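Ciline to open second repair and refill shop in October

Ciline, the household goods retailer, will open its second repair and refill shop in October. The shop will trade under the name Gu, like the first, and will sell refills of everyday cleaning products alongside a counter where customers can leave small household items to be mended.

The new shop takes over the former Dredik furniture showroom, which has stood unlet for some time. It will be open from 9am to 6pm, with the repair counter closing at 5pm. Customers can reach it on foot from the main car park, and there is step-free access from the street.

The first Gu shop has taken in 3396 items for repair so far. Lamps, kettles, toasters and kitchen scales make up most of the work. The company said the counter had been planned as a sideline to the refill business, but that demand for repairs had grown to the point where customers were waiting longer than it wanted them to. With a second counter, Ciline expects to handle 4000 items in its first full year at the new address and to bring the usual wait back down.

"People come in for washing-up liquid and mention that the toaster at home has stopped working," a Ciline spokesperson said. "We ask them to bring it with them next time. Most faults are small ones - a worn switch, a loose lead, a blocked vent - and it makes little sense to throw the whole thing away."

How the repair counter works

Customers bring in an item and describe the fault. Staff give it a first look and fill in a ticket with a contact number. If the item can be mended, the customer receives a price by text message before any work begins. There is no charge for the first look, and nothing to pay if the customer decides against the repair.

Mended electrical items are safety tested before they are handed back. Items that cannot be mended may be collected or left with the shop, which will take out any usable parts and send the rest for recycling.

The counter does not accept gas appliances, microwave ovens, televisions or anything that one person cannot carry safely. Petrol tools are also outside the scheme. Customers who are unsure should telephone before making the journey.

Refills

The refill side of the shop will stock the full Mila range of laundry liquid, washing-up liquid, floor cleaner and hand soap. Customers may use their own containers, provided these are clean and have a lid that closes properly. Containers are weighed empty and again when full, and the price is worked out on the difference. Empty bottles will also be on sale for those who arrive without one.

Mila products will be sold at the same prices in both shops. A smaller range of dry goods, including bicarbonate of soda, citric acid and soda crystals, will be added once the new shop is running. Ciline said it had no plans to sell food.

Building and fittings

Work on the former showroom has been kept fairly light. The front windows and the staircase stay as they were. The office at the back has been opened up to make room for storage, and a new sink and drain have been put in behind the refill area. Lighting has been replaced throughout. Shelving has been moved from a Ciline warehouse that no longer needed it, and the paint colours match those of the first shop.

Deliveries will be made through the rear yard before 8am, so that the street at the front stays clear during opening hours. Neighbouring businesses have been given a telephone number to use if they have any concerns while the work is being finished.

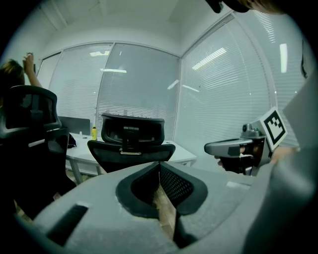
Further information

Opening offers and the full list of accepted repair items will be displayed in both shops from the start of October. Gift cards bought at the first Gu shop will be valid at the second, and existing repair tickets will continue to be dealt with at the counter where they were issued.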